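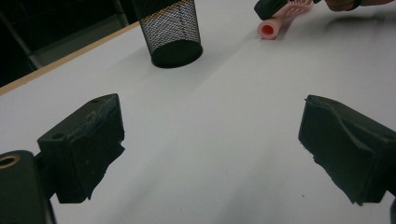 How many things does a desk need to have on it?
Fewer than most of us keep there, and a cup for the pens is usually one of them.

Kikov opens registration for its Clear Table program for small offices and home workers

October 2024 – Kikov, a small company that makes and sells desk goods, announced today that registration is open for the Clear Table program. The program helps people who work at a table, at home or in a shared office, to decide what stays on the surface and what goes into a drawer, onto a shelf or out of the room. It is prepared together with the furniture workshop Selvanayagam, which has made white tabletops with wood edging for the Kikov showroom.

The program lasts five weeks. Each participant receives a printed guide, a paper mat for sorting and one wire-mesh pencil cup from the Fenuvora series. There are two group meetings, one at the beginning and one at the end. Between the meetings the participants work alone at their own desks, at the hours which suit them.

"Many people come to our showroom and ask for a bigger desk," said Fathima Thambiah, who leads the program at Kikov. "We ask them first to tell us what is lying on the desk they have. Often they cannot answer without going home to look. This is where we like to begin, because a new desk will be full again by December if the habits are the same."

How the program works

In the first week the table is emptied completely. Everything goes on the floor or on a bed, and the surface is wiped with a soft cloth. The guide asks participants to leave the table empty for one evening. Several testers of the program told us this was the most difficult evening, and one of them put back a lamp after ten minutes.

In the second week only the things used that day may come back. Pens and pencils are tested on paper before they are returned to the cup. Dry pens are thrown away, and good pens that are too many go to a box in another place. The cup stands toward the back of the table, where the arm does not meet it when writing, and on the side of the hand that writes.

The third week is for paper. Participants sort letters, receipts and notes on the mat, which has three fields marked Keep, Answer and Recycle. The fourth week is for cables and chargers, and the guide has a page on how to lead them along the back edge of the table. The fifth week has no task. The participants use the desk in the normal way and write down what came back by itself.

Earlier this year the program was tested with 40 people, and nearly 25 of them asked to keep the sorting mat for another round. Their comments changed the guide in some places. The chapter on paper became shorter, and a page was added for those who share one table with a partner or with children doing homework.

About the pencil cup

The Fenuvora cup is a round cup of black wire mesh with a solid base. The mesh lets light through, so it is easy to see if something small has fallen to the bottom, such as an eraser or a paper clip. It can be cleaned by turning it over and tapping it lightly, and then wiping the base. It is also sold separately in the Kikov showroom.

About the tabletops

A white surface is not required for the program. Kikov recommends a plain and light one when people have the choice, as pens, clips and crumbs are noticed sooner there. Selvanayagam will be present at the first group meeting to answer questions about caring for white tabletops and wooden edges. Participants may bring photos of their own tables, also of old or damaged ones. The workshop asks that people measure the width and the depth before they come.

"A matte top shows a pencil line, and people worry about this," Ms. Thambiah said. "For our own tables we use a damp cloth, then a dry one. I have worked at a white desk for years – there is ink on it from time to time, and I clean it and continue."

Registration

Registration is done in person at the Kikov showroom or by mail. The showroom is located in the Vukamach building, on the ground floor, with the entrance from the courtyard. One registration is valid for one desk. Two people who share the same desk may come to the meetings together with a single registration, and they receive one guide and one cup. Offices that want to register several desks are asked to send a list with the name of each person and to say if the desks are in one room.

The places in the first group are limited to 25 desks. When the group is full, further registrations are kept for the next group, whose dates will be given later. Guides are printed in English. A version in large print can be requested when registering.

About Kikov

Kikov makes and sells cups, trays, mats and small shelves for desks. The company also gives advice on arranging workplaces at home and in small offices.

Press contact

Fathima Thambiah
Clear Table program, Kikov
Vukamach building, ground floor

Samples of the guide and the sorting mat are available to journalists on request.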